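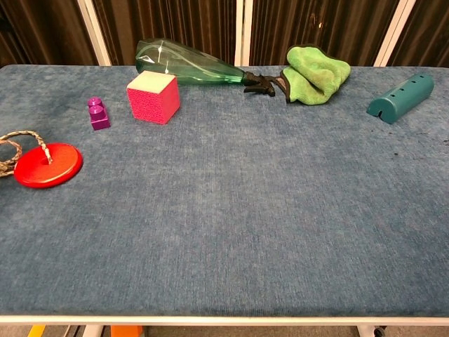
Sang Bạch wrote in to say that I should stop fighting the rudder cables and just pull the seat pan out first, it's four screws and saves your knuckles. Well, Sang, I wish I'd read that before I spent a whole evening upside down in the cockpit! My knuckles look like I lost a fight with a cheese grater.

Anyway, the seat pan came out tonight and the left cable went through its last fairlead in maybe ten minutes. The right one is still being stubborn. It rubs very slightly on the bulkhead just behind the flap handle, and I don't like it, so I've ordered another fairlead from Semple (the long style, part 142 in the old catalog) and I'll shift the hole over a bit when it shows up. They say up to 40 days for shipping, which is ridiculous for a piece of nylon that fits in an envelope.

While I was in there I also looked at the turnbuckles. Both have plenty of thread left, so the cable lengths I worked out last winter were good after all - I was really worried about that, those swages weren't cheap. No safety wire yet. I want the pedals rigged to neutral first and I still need to make the little clamp blocks for that.

Hường Dương asked in the comments where my hours are at. The log says 895, not counting sweeping or staring at the plans, and I do a lot of staring at the plans.

Next up is page 53 of the manual, the brake lines. I need to find my flaring tool, last seen when I lent it to somebody over at Urkthorpe.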